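Trip Reports > Factories > Doston

Open Day at the Kolta Fan Works, Doston

We took the 9 o'clock bus from Drullusard and got there before the gates opened. Entry was free.

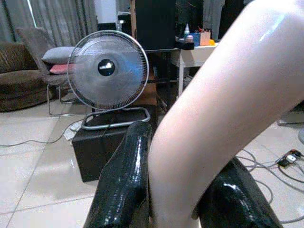 The winding shop

Motors are wound on the second floor. Our guide said the line can finish 271 on a good shift. It was loud, and I missed most of the talk on bearings.

Lunch and getting back

The canteen sold soup and rolls. Parking is on Ocampo Street, 2 dollars all day. The last bus leaves at four.

We use cookies to improve this site. Accept | Settings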